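Joken Robotics Club – Ticket Log
Posted Mon 7 October by Amra Ivanov

Ticket 1296
Summary: Right arm drops out during napkin fold, place-setting task
Opened by: Fredy Condori
Assigned to: Amra Ivanov, Gangadharan Hegde
Priority: high (blocks recording)
Status: open, workaround in place

Report (Fredy)
Two-arm napkin task on the table cell. Left arm behaves. Right arm loses its wrist joint partway through a session and the controller reports a bus timeout. Arm goes limp from the wrist on, gripper keeps its last position. Power cycle clears it. No fixed time to failure. Same fault with the old leader arms and the new ones, so I don't think it is on the teleop side.

Start pose used for all tests below: both grippers in over the middle of the table, cloth between them, place setting left where it is at the back.
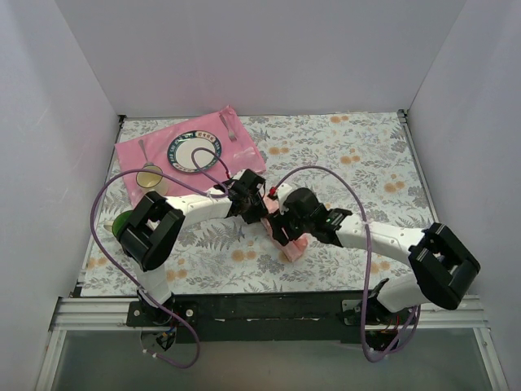

Software is the branch from June with no local changes. Control loop at 60 Hz, cameras at 30. I tried a lower loop rate first and the timeout still came up, only later in the run.

Comment (Gangadharan)
Checked in this order:
1. Swapped the USB leads between the two controllers. Fault stays with the right arm.
2. Swapped the power supplies. Same.
3. Re-flashed the wrist servo ID and re-ran calibration. Same.
4. Ran the right arm alone with no cloth. Clean for over 4000 cycles, then I stopped it.
5. Ran it alone with the wrist rolled to its limit and back. Timeout on the second try.

Number 5 points at the cable or its plug. The purple cable on each arm runs along the forearm and then hangs below the front of the table before it comes back up to the base. If the forearm tie is tight there is no slack for the roll, and the pull goes to the red connector at the gripper. 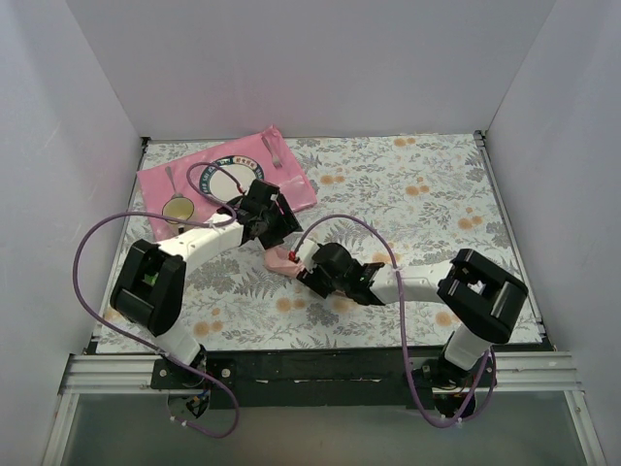 Cut the forearm tie on the right arm and put a new one on with a finger's width of play. Ten-minute run with full wrist roll, no timeout. I would not call it fixed until we have a full session on it. The plug may already be worn and we have no spare in the drawer. Aqeel Zaidi is ordering two from Laltton.

Comment (Amra)
Second problem, may be separate. With the wrist working, the fold still fails on some attempts because the cloth slides out of the right gripper. The satin is slippery and the pads pick up lint. Wiped the pads with alcohol and raised the grip current one step. Better, though the servo gets warm if you hold the pinch for long. Please pinch next to the hem and not out on the flat part – the stitching gives the pads something to hold. 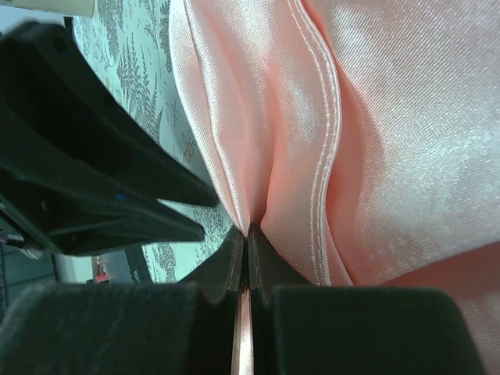 Wrist camera view, satin pinched between the pads.

Vasilis Dimitrov asked whether we can change to cotton. Not before the Pernosell demo, the task sheet says satin.

To do
- Full session on the right arm with the loose tie (Fredy)
- Fit new connector when the order comes in (Gangadharan)
- Log servo temperature during the hold (Amra)
- Check the left arm tie the same way before it starts doing this too

Leave the ticket open until the connector is in.

Contact the lab desk | © Joken Robotics Club | Back to top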